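Contester une décision d'assemblée générale de copropriété : la marche à suivre

Mis à jour le 27/12/19

Cette fiche décrit la procédure applicable au copropriétaire qui souhaite faire annuler une résolution votée en assemblée générale. Elle ne traite pas des litiges avec le syndic pris isolément, ni des recours contre le règlement de copropriété lui-même. Les exemples sont tirés du dossier de la résidence Wulbridge, 468 lots dont une partie en annexes et stationnements.

1. Vérifier la qualité pour agir

Seuls peuvent agir le copropriétaire opposant (il a voté contre la résolution adoptée, ou pour une résolution rejetée) et le copropriétaire défaillant (ni présent ni représenté). Celui qui a voté dans le sens de la décision n'est pas recevable. L'abstention n'équivaut pas à une opposition. Des réserves orales émises après un vote favorable ne changent rien, même si elles figurent au procès-verbal.

En cas de pouvoir, le vote du mandataire engage le mandant. Dans le dossier Wulbridge, Mme Gisler avait donné pouvoir à M. Baumgartner sans consigne écrite ; celui-ci a voté pour le remplacement des menuiseries des parties communes, et la demande a été abandonnée à ce stade.

2. Calculer le délai

L'action doit être introduite dans les deux mois de la notification du procès-verbal. La notification se fait par lettre recommandée avec avis de réception, ou par voie électronique si le copropriétaire l'a acceptée expressément. Pour la lettre recommandée, le délai court à partir du lendemain de la première présentation au domicile, que le pli soit retiré ou non.

Conserver l'enveloppe et l'avis de passage. Une lettre simple ou un courriel adressé au syndic n'interrompt pas le délai.

3. Réunir les pièces

Le dossier comprend au minimum la convocation avec son ordre du jour et ses annexes, la feuille de présence, les pouvoirs, le procès-verbal signé, le règlement de copropriété et l'état descriptif de division à jour. La feuille de présence peut être demandée au syndic, qui est tenu d'en délivrer copie.

Contrôler ensuite les tantièmes. À Wulbridge, le règlement d'origine répartissait 2000 tantièmes généraux. Le procès-verbal de septembre mentionnait 1709 tantièmes présents ou représentés, et 1411 voix pour la résolution n° 12. L'addition des lignes de la feuille de présence doit retomber sur le premier de ces deux chiffres. Un écart n'entraîne l'annulation que si, une fois corrigé, il modifie le résultat du vote. 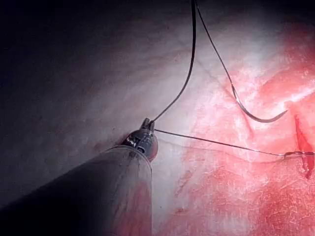
Procédure et recours

4. Identifier le moyen d'annulation

Les irrégularités de forme les plus courantes sont le non-respect du délai de convocation de 21 jours, l'absence d'une annexe obligatoire (devis, projet de contrat, comptes) et le vote sur une question non inscrite à l'ordre du jour. Sur le fond, on invoque l'erreur de majorité, l'abus de majorité ou l'atteinte aux modalités de jouissance des parties privatives.

L'abus de majorité est le moyen le plus difficile à établir. Il faut démontrer que la décision est contraire à l'intérêt collectif, ou qu'elle favorise certains copropriétaires au détriment des autres sans motif légitime.

5. Saisir le tribunal

La demande est portée devant le tribunal du lieu de l'immeuble, par assignation délivrée au syndicat des copropriétaires représenté par son syndic. Assigner le syndic en son nom personnel est une erreur fréquente. L'assistance d'un avocat est en principe obligatoire.

L'assignation vise chaque résolution par son numéro et son intitulé exact. Une demande d'annulation de l'assemblée entière suppose de ne pas avoir voté en faveur d'une seule des décisions adoptées.

6. Effets de l'action

Hors travaux dont l'exécution est suspendue pendant le délai de recours, la résolution reste applicable jusqu'au jugement. Les appels de fonds demeurent exigibles et doivent être réglés à l'échéance.

Fiche rédigée par Ursina Prantl, relue par Florian Eberhard.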